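Week 2 with the robot club, and I still don't buy it

Wed 2 October

My daughter's robotics club has entered the tidy-up round of the Kovside contest, which is in January. The job is to get six soft toys into a basket with no person touching anything. I went along to the second session to see what the kids are getting for their Saturdays, and I came home with more doubts than I left with.

They call their program Flotis. It learns from recordings of the kids steering the arm by hand, and the club has 1467 of those so far. The coach was very proud of that number. I asked how many were any good and got a long answer.

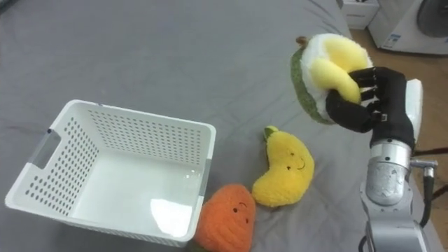
My problem is with the task. Everything gets laid out on a flat gray sheet, and the toys are soft, so a bad grip costs you nothing. The avocado squashes a little under the black fingers and stays put. Try that with a wet plate. The basket is wide open and right next to the orange toy, and I'd like to see what Flotis does when someone shoves it over a foot. I suggested it. They said maybe in January.

The kids do know more about wiring and patience than they did last year, I'll give them that. I just wish the contest rules asked harder questions. I'm going back for the next session and bringing a spoon.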